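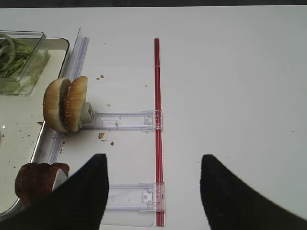
Green beans, in their tub.

Up at six and at the shale by half past seven, which on paper makes me a serious person. The Skamora quarry was shut behind its chain until nine. I sat on the bank, ate both of my sandwiches, and so had no lunch.

Today was meant to be graptolite day. I have wanted a good one for three years, by which I mean one that a stranger would recognize as a fossil without my finger pointing at it. They look like pencil marks. Whole colonies of little animals drifted around the Silurian sea building themselves these elegant saw-blade homes, and what they left behind is something you'd try to rub out with an eraser.

Split shale until my wrists complained. 102 slabs, tallied in the notebook in fives like a prisoner. The results were one very fine Monograptus, curled at the tip like a shepherd's crook, and a great many smudges. I wrote down "possible graptolite" for eleven of the smudges and by mid-afternoon had crossed out nine. One was a pencil mark. Mine.

The good one came out of the upper bed, the greasy dark layer just under the rusty band, and not from the lower bed where the Makowska guide swears they are thick as grass. The guide also puts the parking area on the wrong side of the stream. I have now walked through that stream four times on its advice and am beginning to feel loyal to it.

Wrapped the Monograptus in toilet paper, then newspaper, then my spare sock. It rode home on the passenger seat with the belt on.

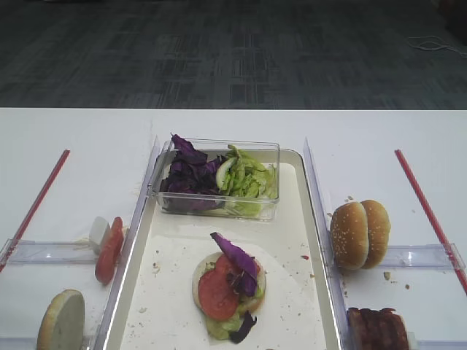 Copied from the inside cover of the notebook, where I keep the things I get asked at every club night:

Why are graptolites so useful for dating rocks?
They drifted across whole oceans and their shapes changed quickly, so the same species turns up far apart in layers of nearly the same age.

I am quite proud of that. It took me six tries and used to have the word "biostratigraphic" in it.

Evening. Cleaned the specimen with a soft brush and very little breathing. Under the hand lens the cups along the stem are all there, hooked over at the ends, until the last bit near the break where the shale has flaked. I could glue it. The last time I glued something it was to my thumb, and the Nusstead museum did not want it in that condition.

Gave it number 858 in the catalog. That sounds grand until you know I started at 806, to allow for everything I found as a child and can't locate. So 53 real entries, counting this one, and a gap the size of a shoebox my family may have thrown out.

Stiltodby next month if the cliff path is open. The beds there are younger and the bivalves large enough to see without crawling, a change my knees have asked for in writing. Must buy newspaper. Must also find the other sock.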